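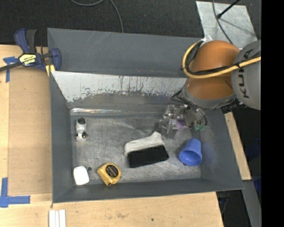 Objetos de uso doméstico en el fondo de una caja metálica gris.

Buscamos participantes para un estudio sobre los objetos que guardamos en casa

Tiempo de lectura: 2 min

El grupo Tamayo busca personas que quieran contarnos qué cosas guardan en casa sin utilizarlas. Nos interesan los cajones, los armarios altos, la caja que viajó de una mudanza a otra y todavía está cerrada. El estudio se llama Pekero y lo dirige Mirela Siqueira, con la colaboración de Trilok Vishwakarma en las entrevistas.

Quién puede participar

Personas mayores de edad que viven en Renmont desde hace dos años o más. Puede vivir solo, en pareja, con familia o en piso compartido. No es necesario tener muchas cosas. También queremos hablar con los que tiran todo. Si en su casa otra persona desea participar, debe inscribirse aparte, con su propio formulario.

En qué consiste

Hacemos una primera entrevista en su domicilio, de dos horas como máximo. Después le pedimos llevar un cuaderno durante 4 semanas, donde anota cada objeto que sale de la casa: regalado, vendido, prestado o tirado a la basura. Al final hay una segunda conversación, más corta, que se puede hacer por teléfono. Las visitas son por la tarde, y los sábados también por la mañana.

No abrimos ningún armario que usted no quiera abrir. Las grabaciones son solamente de voz y se borran cuando la transcripción está revisada. Usted puede dejar el estudio en cualquier momento y no tiene que decir el motivo.

Compensación

Cada participante recibe 400 coronas por el estudio completo. Si lo deja después de la primera entrevista, se le paga la mitad.

Cómo inscribirse

Rellene el formulario en la recepción de Grumura, despacho 464, o pida que se lo enviemos por correo postal. Kanchan Mishra responde las preguntas en español y en inglés. Las entrevistas comienzan en septiembre.

Comentarios

Naveen Sisodia
¿Cuenta el trastero si está en otro edificio? La mitad de mis cosas está ahí.

Kanchan Mishra
Hola, Naveen. Sí, cuenta. Por favor, escríbalo en el formulario, y así reservamos tiempo para ir a los dos sitios.

Muammer Oral
Mi mujer dice que yo soy el candidato perfecto. Tengo tres cafeteras y bebo té. Me apunto.

Contacto: recepción de Grumura, Renmont | © Grupo Tamayo | Volver arriba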